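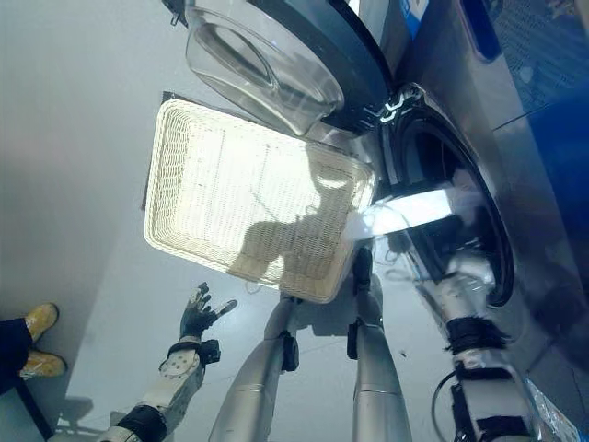
My strata levy in Grarkville went up again in November, and the letter blamed, among other things, the shared laundry. The building wants to close it. The plan is to turn the room into parcel lockers, and everybody with any sense is supposed to be pleased.

I am not pleased. I own a perfectly good washer and I still think the laundry should stay, and my reasons are mostly selfish.

Start with the money. A load downstairs costs eight dollars, which is daylight robbery until you price the alternative. A repair bloke came out to my own machine in the winter and charged me $266 to remove a hair tie. He was very nice about it. He showed me the hair tie. For $261 the previous year, a different bloke had told me the machine was fine.

Then there's space. The flats here were drawn up by someone who believed people would own one shirt. Put a washer in the bathroom and you can no longer open the bathroom door all the way, so you learn to enter sideways, like a crab with a toothbrush. There are 159 flats in our complex and I suspect most of us are living side-on for the sake of an appliance that sits idle six days out of seven.

My cousins over in Brorkeck had their shared laundry ripped out and got a "wellness nook". It has a bench and a fern. You can't wash a doona in a fern.

People say shared laundries are grubby, and some are. They say strangers will take your wet things out and dump them on top of the dryer, and yes, I've been that stranger, and I'd do it again after twenty minutes' grace. That seems to me a fair system. It's certainly fairer than the car park.

The lockers, meanwhile, are to be supplied by an outfit called Skellalov, whose brochure promises to "unlock community". I have read it twice and can find no community in it, only a monthly fee. You go down at nine at night, punch in a code, collect your socks and go back up — socks which will, at some point, need a wash.

I've put my objection in writing. So far I've had an automatic reply thanking me for my interest in lockers.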